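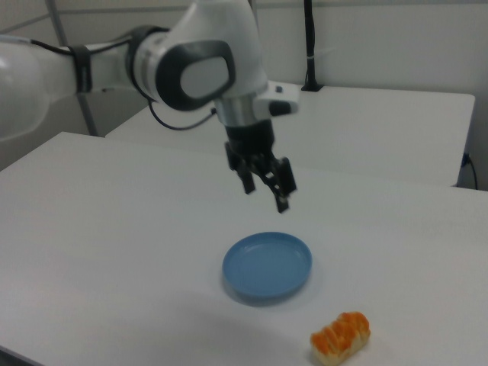
The blue plate and one of the rolls on the white table.

Grondetti Shallow Plate, Blue
Review by Unathi Van der Merwe

I bought 2 of these in December to replace a set of stoneware plates that had chipped all along the edges. I wanted something plain for bread and breakfast, and I wanted a rim, which rules out most of what the Prarosar store near me carries. The Grondetti comes in several colors. I picked the blue and have been using both plates daily for 14 weeks.

The color is a muted sky blue, a bit grayer than I expected from the store page. It looks good on a white table. The inside is matte and flat, with the rim raised all the way around. It is shallow, so don't buy it for soup. Scrambled eggs, toast, a roll with butter, a cut-up apple: all fine. Pasta with a thin sauce is about the limit, and you have to carry it level.

The flat part matters more to me than the color. My old plates dipped in the middle and anything you tried to slice would rock. I can cut a roll in half on this one and it stays put. Crumbs stop at the rim and go into the trash in one tip.

Cleaning is mostly easy. Butter and jam come off with a sponge and warm water. Egg yolk needs a soak if you leave it through the morning. The matte surface holds on to tomato more than a glossy one would, and I had a faint orange ring on one plate for several days after leftovers. Baking soda took it off. I run both through the dishwasher on the top rack and haven't seen any fading.

Knife marks are the weak point. With a table knife you get nothing. With a serrated bread knife I left thin lines that show when the light comes in from the side. They can't be felt with a fingernail, but I have gone back to using a board for anything with a hard crust.

Stacking is fine. The plates sit one inside the other without sticking, and they fit on the narrow shelf above my stove where the old ones did not.

I also looked at the Aris side plate and the Delić one. The Aris has almost no rim. The Delić is the nicer object, and heavier in the hand, but it only came in a glossy white and cost more than I wanted to pay for something that lives next to the toaster. I paid 12 dollars each for the Grondetti. Returns are accepted for 30 days if you keep the box.

Good points: flat base, useful rim, calm color, stacks well.
Bad points: shows serrated knife marks, slow to give up tomato stains, too shallow for anything runny.

I would buy it again at this price, and I plan to get another pair in the same blue if they still have it.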